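Tài Hoàng
Thread on towels. We rent out one small apartment and I do the laundry for it myself, so this is mostly notes from the folding table.

1/ We own 14 bath towels. Two sets on the racks, one in the wash, the rest in the hall closet. It used to be more and they never fit on the shelf.

2/ The shelf is the real problem. It's shallow, and a towel folded in half and then in half again hangs over the front. Thirds the long way, then in half, then in half again fits with the door shut.

3/ Before any folding, I lay the towel across the table and find the corners. Out of the dryer a towel is usually twisted at one end, and if you start folding from there the twist ends up inside the stack as a lump.

4/ Corners first, then the long edges. I pull the short ends away from each other until the diagonal creases go, and then flatten from the middle out with my forearm.
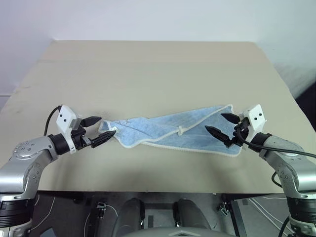 5/ Terry cloth forgives a lot. You don't need the edges to match exactly, only the one that faces out of the closet. I put the fold in front and the loose edges at the back.

6/ Tags go inside. If the tag sits near the middle after the first fold, open it up and turn the towel over. It takes a few seconds.

7/ Orhun Polat asked about fabric softener. I stopped using it in May. The towels felt nice and dried people badly. Half the detergent and a second rinse works better in our machine.

8/ Frayed corners: trim the loose threads with small scissors, don't pull them. When the binding starts to come away I take the towel out of the guest stack and it becomes a floor towel. Kim has two of them for the dog.

9/ A full load takes me almost 6 minutes to fold now. Washcloths are extra and I just stack those flat in the basket – folding them never seemed worth it.

10/ Next is the fitted sheets. I have a method for those but the corners still come out thick, so if yours lie flat, please reply with how you do the last fold.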